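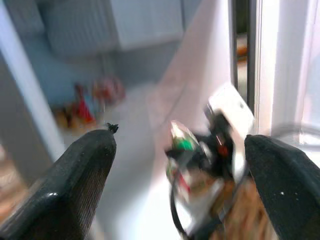

How to get ready for your first protest march

I've been going on marches in Tevine for 15 years, and I still forget things (usually socks). So this is what I do now!

Check the route the evening before. Organisers often change it late, and last October ours moved from the town hall to Georgiev Square with hardly any warning. Write a friend's number on your arm in biro, in case your phone dies. Mine is always Yaa Annan's, bless her.

Wear shoes you can walk 7 miles in. Pack water, a snack, a thin waterproof and any medicine you need that day – and leave the big rucksack at home.

Pick a meeting point away from the crowd and agree a time. If things get tense, move to the edge and head down a side street. Don't run if you can help it.

Text somebody when you're home.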